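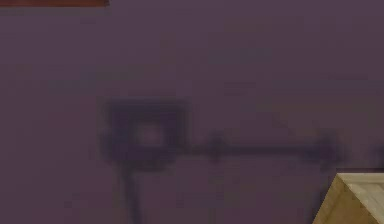 # Coronary calcium score 100 vs. 3,811, same scale?

**s_lucero** — 22/11/2021
My CT report gives an Agatston score of 100. My uncle's was 3,811. Is his artery disease 38 times worse than mine?

**nirkine_ct**
No. The score is plaque area times a density weight, summed over all lesions. It tracks total calcified plaque and says nothing direct about narrowing. Did the report list a percentile for age and sex?

**MartaL**
I disagree on "nothing direct." At 3,811 some obstruction is likely, and most cardiologists would treat that as high risk.

**nirkine_ct**
Likely, yes. Measured, no — that takes a CT angiogram or a stress test.

**s_lucero**
No percentile listed. Repeat scan next October?

**MartaL**
One year is too soon in my view. Also, statins can raise the score by making plaque denser, so a higher number later is hard to read. Ask for the percentile first.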